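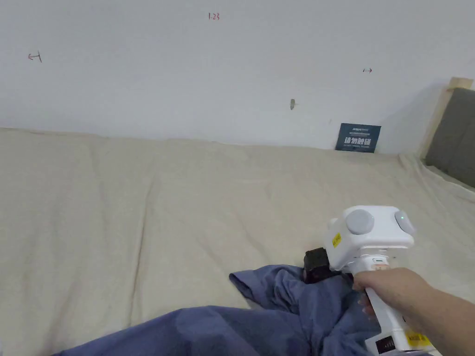
November 8, 2020
By the Kallthorpe team

Hi, we're Kallthorpe! I started this little lab with 2 friends, and we teach robots to handle cloth – shirts, sheets, all the floppy stuff they're so bad at. Our method is called Vatex. One of us does a chore with a hand-held gripper, and the robot learns from those recordings, so I get to fold laundry for a living (my mom is thrilled). In January we trained on 64 recordings and our arm folded a T-shirt in 22 seconds. Sleeves still give it trouble – we're working on that now!

Contact | © 2020 Kallthorpe | Back to top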